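Ticket 308: Garninix quilted cloth won't fold flat
Opened by: Souad El-Sayed
Status: solved!

Souad: Mine keeps springing open before I can put it away. I've tried halves and thirds, and ironed it twice. Any ideas very welcome!

Raimonds Urbonaitė: Ooh, I love this one! Lay it pattern side down, bring the long sides in, then turn it over and smooth from the middle outwards. Don't iron it, the quilting only gets stiffer.

Souad: Brilliant, it works! 9 goes and I've finally got the knack. The folded shape still comes out wider at the bottom, with the two orange-trimmed corners poking out and the little orange tab up at the top, but it lies on the table nicely and the grey-rimmed bin is next to it, all ready. Please close the ticket, and thank you so much!

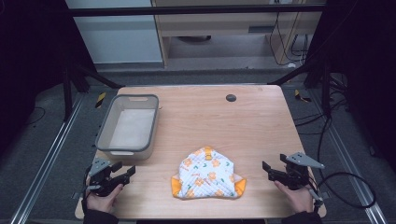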